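6/26/24

Stage micrometer check on the Pundura handheld scope, the one with the wireless link. Used the Zuver slide again so the numbers line up with January.

Over USB at 80x the 500 micron bar measured fine, same as last time. Over wireless the preview was smooth for 6 minutes, then it started to stutter and the tablet app dropped the connection. Reconnected twice. Stills saved during the stutter look normal when opened on the laptop, so it's the preview stream and the files are OK.

The calibration does not carry over between the app and the desktop software. Has to be entered in both. I had forgotten this and lost part of the morning to it.

Focus ring is still loose - it creeps when the scope is vertical. Put a wrap of tape on it for now. Hsueh sells a replacement collar, not ordered yet.

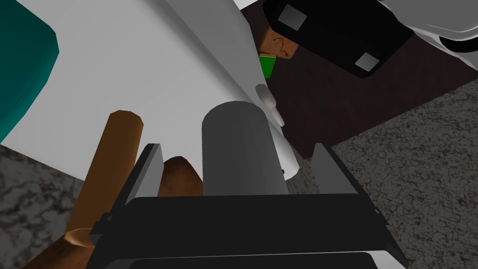 LED ring at full gives glare on the solder samples. Setting 18 on the dimmer was the best compromise. Try the Sturitz diffuser cap next, and redo the wireless run with the tablet on the other channel.

Charger is back in the second drawer.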